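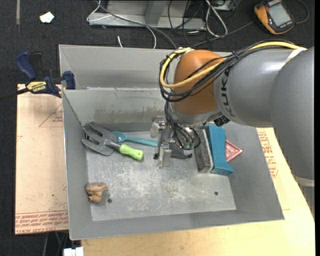
The odds bin, also called a glory hole or, in some households, "the box", is a container for objects that have a use but no agreed place. It differs from a toolbox in that the owner of a toolbox knows what is in it. Contents drift in from the shed, the nursery and the kitchen drawer, so that a garden hand fork with a lime-green handle may share a metal bin with toys and blocks, and go on doing so until spring. Metal bins are valued for their strength, though the floor scratches and stains tend to stay.

Classification

Graça Leitão, in her household survey Irkis, divided such contents into things wanted, things kept and things feared. The survey covered 600 homes and found that the third group was the largest. Vesna Kovačević later objected that Leitão had placed all string in the first.

Upkeep

Traditional practice is to empty the bin each March, admire the contents and put them back. The Inilwood method limits a bin to 11 objects and has few followers. Small hand tools are best laid flat along one side with the tines facing the wall, a rule generally learned by reaching in without looking.

See also: Shed; Drawer, kitchen; String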